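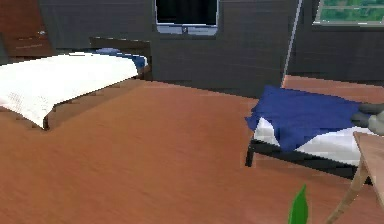

Our bedroom is finished enough to drive in, so I can write again. For the readers who are new: I am in the second year at the technical college in Potham, and our student club has a simulation project. We build rooms on the computer, and in these rooms a robot must learn to make order. It should pull a blanket straight, put a pillow back in its place, and not fall over a table. The project has the name Rumumeo, which was chosen before I joined, and I still write it wrong sometimes.

I took the bedroom task in the spring because I thought a bedroom is easy. A kitchen has so many small objects. In a bedroom there are beds, and a bed is a big box with a soft thing on it. The box I made in one evening. The soft thing took until June.

Cloth in our simulator is a net of small points, and the points are connected with springs. My first blanket had 2523 points and it was beautiful, but the computer in the club room needed up to 111 seconds to let it fall on the mattress one time. For training we want to repeat this the whole night. So I made the net bigger and the blanket became stiff like a carton. Then I made it smaller again, but only for the part which hangs over the side, and this is what we use now. The white cover on the left bed comes down quite smooth, with only light wrinkles. The dark blue blanket on the other bed starts bunched up, and I am more proud of this one, although it looks like nobody cared about it.

The two beds are different on purpose. One has the wooden headboard and the white cloth down over the side and the foot, so the robot has to find the edge of the mattress under the fabric. The other has a low black metal frame and the mattress is easy to see. A method that works only on one of them is not worth much to us. Before this we trained with one bed, and the results were very good until somebody turned the bed by 105 degrees.

I also want to write something about the floor. The orange-brown wood color was a long discussion in our group. Two people said it is too warm and it colors everything. I wanted to keep it, as the dark gray walls make the room a little heavy. We voted and the floor stayed. The raised strip of floor behind the second bed stayed too – I built it for the wheels, to see if the robot plans a path over it, and I did not have the courage to delete it after so many hours.

The plant is from the Skutach package, a collection of free models which our club uses a lot. The leaves are thin and the collision shape is bad, so the arm can go through a leaf without any contact. I have written this in our list of bugs. The side table has the same problem in the legs, because they are not straight, and a simple box around them takes too much space.

Next month we show the room at the student day in the Adams building. Each group has a table and one screen. I have to prepare a talk of ten minutes in English and I am more nervous about this than about the code. Until then I want to repair the friction between the blue blanket and the mattress. At the moment, when the gripper pulls at one corner, the complete blanket comes along and slides down to the floor. I tried three values yesterday and the middle one was the best, but I forgot to save it, so this evening I will try them again.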